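26 August 2023, lure bench notes

Back at the bench after far too long away, and I want to get all of this written down while it's fresh, so forgive the rambling.
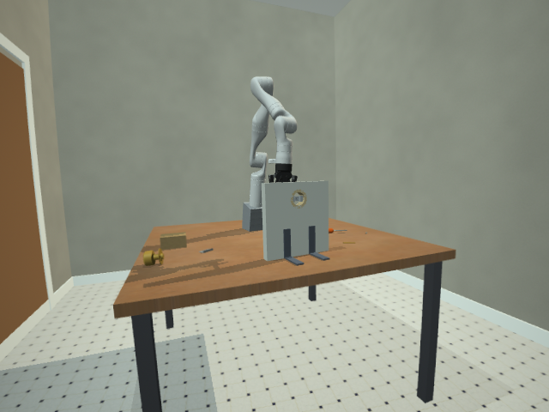 The main job today was the sinking stickbaits, the long thin ones we've been calling the Skisby shape. The last batch swam beautifully on a slow wind and then blew out the minute anyone put a bit of speed on them, rolling over on their sides like a tired dog. I had blamed the tow point for that. I moved it back a hair on two blanks this morning and it made no difference that I could see in the tank, so I've put it back where it was and apologize to the tow point.

What did help was shifting the belly weight forward. I drilled the new hole just ahead of the front hook hanger (go gently there, the wall gets thin and I split one) and plugged the old one with epoxy and sanding dust. With the weight forward the lure sits a touch nose-down at rest, and when you pull it along it keeps its wiggle much longer before it gives up. It still rolls if you really haul on it, but so does nearly everything, and I don't know who fishes that fast apart from the Bultomitz crowd chasing tuna.

Blank weights before hooks, for whoever does the next run: I'm aiming for 42 grams and I'd be happy with anything within a gram either way. Two of today's came out heavy, and I think that's just the timber. The boards from the bottom of the stack are denser and I should have sorted them first. Please do sort them! Pencil an H on the heavy ones and keep them for the poppers, where a little extra weight only helps the cast.

**Sealing.** Three thin coats of the Fokinley sealer, with a light sand after the second. I tried skipping the sand on one blank to save time and the paint went on looking like orange peel, so no more of that. Leave them hanging overnight between the last coat and the first color. I know the can says four hours. The can doesn't live in our shed with the damp coming up off the creek.

**Split rings and hooks.** I counted the ring drawer properly, as I've been promising to for months, and we have 1,194 of the size sixes. That sounds like a fortune until you remember how many go on the floor. Size fives are down to 176, so those need to go on the next order. I'd like to ask for 4,000 and be done with it until next year, though I realize that's a lot of little bags to find a home for. Singles for the inshore lures are fine. The trebles on the top shelf have rust spots and I've moved them into the practice tin, so please don't put them on anything that's going to meet a fish.

**Leader test.** I only got halfway through this one. I tied the Manríquez knot (five turns up, five back, tag through the loop) in the 60 pound leader and pulled it on the hand scale. It held well past what I can comfortably pull. The same knot in the 30 pound slipped twice, and both times I'd been stingy with the water when I snugged it down. Third try, wetted properly, it held. I want ten of each before I say anything to anybody about it, so treat that as a rumor for now.

Colors, briefly. The sardine pattern is still my favorite and I've got the stencil cleaned up. The pink one was meant to be a squid and looks more like a birthday cake, but I hung it up with the others anyway, and I have a soft feeling for it. Go easy on the glitter in the topcoat, as it settles in the cup if you stop to answer the phone, which I did.

Still to do before the September trip:

- finish the other eight blanks with the forward weight
- re-drill the popper jig, as the left pin is loose
- order fives, sandpaper (240 and 400), a new brush for the sealer
- retest the leader knots with a full cup of water beside me
- fix the tank pump, which hums louder than it pumps

The two stickbaits I'm happiest with are on the drying rack at the window end with masking tape on their tails. Please leave the tape on until the eyes have set.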